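Workshop notebook - snow globe line, second glaze and fill trials
18/12/2021

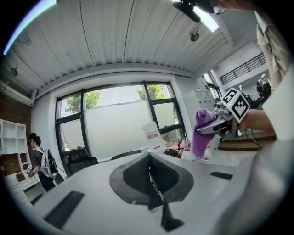

Picked up the globe trials again after the November batch went cloudy. Mirjam had kept back six of the cloudy ones and I opened two. The water was fine on top and milky near the base, so the trouble comes from the plug or the glue and the glass is in the clear. Gebhard still thinks it is the glitter. For comparing cloudiness I have stopped using the desk lamp, it makes everything look better than it is. Globes now get held up against the frosted part of the big window, the white film on the lower middle, and judged from arm's length. Above the film you get the trees behind the globe and can't tell haze from leaves. Same spot each time please, and write down the time of day.

Plugs. Old ones are the black rubber from Somogyi, new ones are the gray silicone from Skesa. Skesa plug is a hair narrower and needs a firmer push. Bujar did five with the new plug and the old glue, and five with the new plug and no glue at all, just the collar. Left them standing upside down on paper towel. One of the no-glue ones had a ring on the towel by lunch. The rest dry so far. Will look again after the break.

Fill. Distilled water plus glycerin as before. Rosalie wants the snow to fall slower on the big globe, customers at the shop shake it once and it is over before they have turned to show anyone. Tried more glycerin in one. Slower, yes, but the flakes clump and hang at the top like curds. Tried the finer flake with the usual mix and that looked right to me. Rosalie has not seen it yet. It is on the shelf with a green sticker, do not sell it.

Boiled the water this time and let it cool with the lid on. Bubbles are much fewer. The ones that remain collect under the church roof in the village figure, where there is a hollow that should have been closed at the mold. Sebastião filled the hollow on two figures with a dab of epoxy and painted over it. Works, but we can't do that 400 times. He will ask Neltar if they can change the mold or at least drill a vent at the ridge.

Paint. The red on the sled figure bled again. Slight pink tint after 2 days in the fill, you need to put it next to a clean one to notice. The blue and the green hold. I put one more coat of sealer on three sleds and left them to cure longer than the tin says. Mirjam says the sealer was already open when we moved and may just be old. New tin ordered.

Bases. The Videsis bases arrived, the ones with the slot for the name card. Nice finish, felt is straight this time. The slot is too tight for our card stock. Cards go in if you cut them a little short, but then they slide to one side. Thinner stock is the easier fix. Gebhard has the old sample book somewhere.

Price. With the new plug and the Videsis base the small globe can't stay where it is. Rosalie worked it out at 39 in the shop and I don't see how to go lower unless we drop the gift box. I would keep the box. People buy these to give away, and the plain brown carton looked sad on the counter last year. Open question, talk to Sebastião.

Breakage. Packed one globe in the shredded paper and one in the molded pulp tray and dropped both down the stairs in their cartons. Pulp tray survived, shredded paper did not. Glitter on every step. Vacuum bag needs changing.

To do
- check all ten plug trials, note any haze or ring
- sled with extra sealer, compare against clean fill
- thinner cards, try three weights in the slot
- Neltar about the church roof - Sebastião
- show Rosalie the green sticker globe
- more pulp trays, ask for the larger size too

Left the glycerin drum open by mistake overnight. Closed now, marked the date on the lid.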